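**lis_824**
Buenas. Soy nueva en el foro y mi español no es perfecto, perdonen. En el piso de Ilten quiero cambiar los vasos de vidrio por los de plástico para mis hijos. ¿El plástico guarda el olor del zumo?

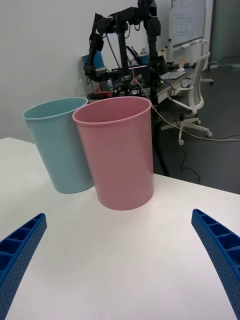
### Respuestas

**hovon8**
Sí lo guarda. Yo los lavo con bicarbonato y los dejo abiertos toda la noche.

**tendberg**
No estoy de acuerdo. Tengo 4 desde hace años y no huelen. El problema es el lavavajillas.

**lis_824**
Gracias a los dos. El rosa me gusta más, pero mi hija ya pidió el azul.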